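I'll admit I had Prudano written off by halftime. They were down 11 on their own floor, the bench had given them next to nothing, and Prinlow were getting to the rim whenever they felt like it. So of course they came back and won it 80-78, and I've got no voice left this morning.
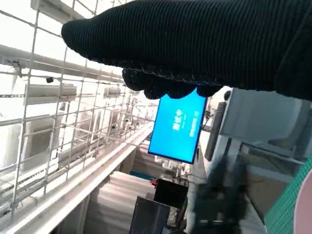
Filed under: BASKETBALL / Regional League

The third quarter was where it changed. Prudano switched to a zone (finally!) and Prinlow just stopped moving the ball. They went 7 possessions in a row without a basket, and you could feel the whole gym wake up.

There were 1,458 of us in there, which is the best crowd of the season, and I think every single one was standing for the last few minutes.
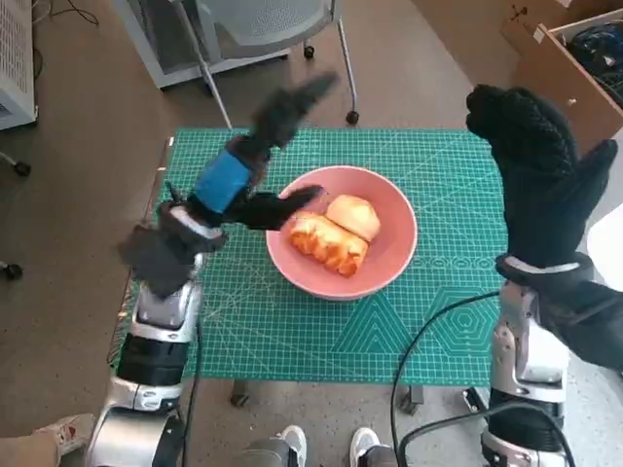
Page last updated: January, 9:40 a.m.

I do feel for Prinlow a little. They had the ball with the score tied and a timeout in hand, and they settled for a long three that caught nothing but backboard. Prudano ran it straight back the other way, got the layup with 2 seconds left – and that was that. The inbounds pass after it got tipped out of bounds as the horn went. 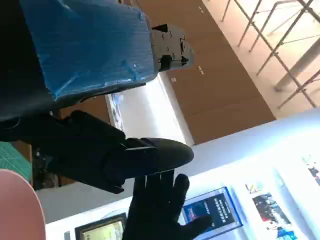 Vol. 7, Issue 2

That makes it four home wins on the trot, and it moves Prudano up to third, one game behind Zetix. I'd still like to see them take care of the ball better. They had 17 turnovers, and against a team that runs like Zetix do, you don't get to hand out that many and still be in it late.

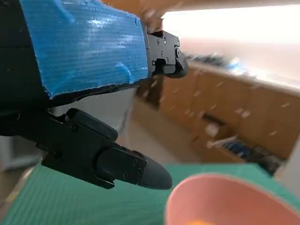 The free throws worry me too, because they left nine points at the line and a better team would have made them pay for it. Anyway, Zetix come to town next and the winner gets a share of second at the very least. Tickets are on sale at the gym office from noon, and if last night is anything to go by I'd get there early – I'll be the one in line with the cough drops.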